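Undine simulator notes: head camera and the bedroom map

9/14/18 – posted by the Undine build log author

The club's entry for the Warketside home-robot contest is still all simulation. The arms exist as parts in boxes and will stay that way until the February budget comes through, so the software half of the team gets the fall to itself.

Most of this week went into the bedroom map. Huerta, our scene loader, read the door hinge on the wrong side for 2 days before I noticed the axis sign was flipped in the export. Fixed in the current branch. Load time is down to 6 seconds on the lab machine, 15 on my laptop.

The other job was camera roll. Nateo, the arm planner, takes its target in camera coordinates and converts to the base. With the camera level, a wrong roll term costs you nothing and you never see it. So I've been running tests with large roll values and logging the error at both grippers. After almost 2000 runs the left arm is fine. The right arm still drifts when the target is low, and I suspect the wrist offset.

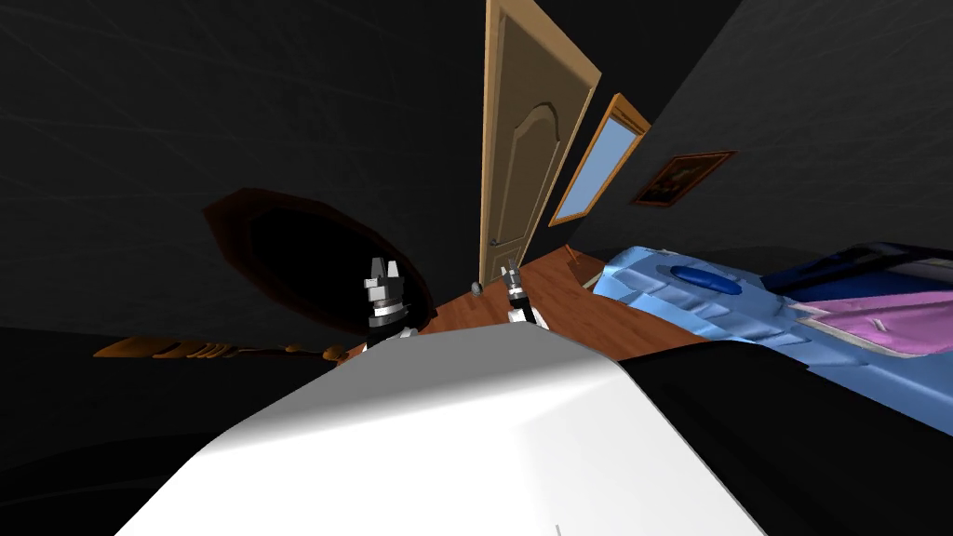

Bedroom map from the robot's viewpoint, both grippers up, door behind.

The white body shell takes up a lot of the view at this angle – more than I had allowed for in the mask. I'm redoing the mask before the next batch. The lever handle on the door is the first real target, and the planner needs a clean approach to it.

Branch is pushed. Please don't merge the old hinge file back in.

Last updated: 9 days after posting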